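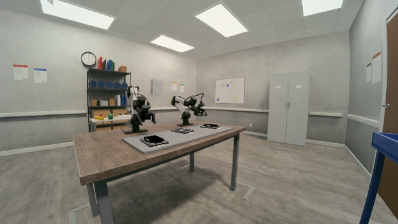

Prerum P2 Flood and Wind Alert Receiver

The Prerum P2 is a battery-backed emergency receiver for homes, clinics and small shelters in storm-prone counties. It picks up public weather alerts, sounds a 93 dB alarm and keeps a log of 1,732 messages.

The P2 runs for 9 days on standby with the supplied cells. Alarm use shortens this. External power is 12 V DC.
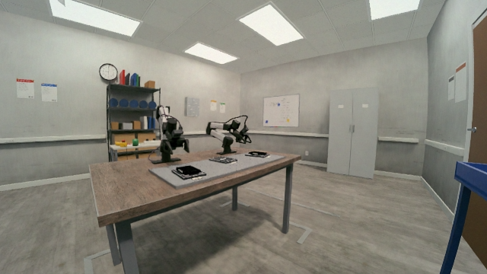

Gray mat on the bench, with two arms at the far edge

County codes are entered from the front panel or loaded from a memory card. Alerts outside the selected counties are logged but stay silent – evacuation orders can be set to override this. Replace the cells before each storm season.

We use cookies to remember your region and cart. Accept | Settings
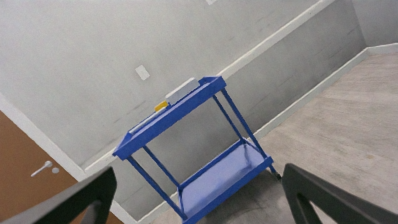

Two-tier utility cart, blue metal

The wall bracket and whip antenna are included. The Grerance roof antenna is sold separately and needs 2 mounting clamps. For shelter orders, contact Sylvie Gauthier at the Prendville sales office.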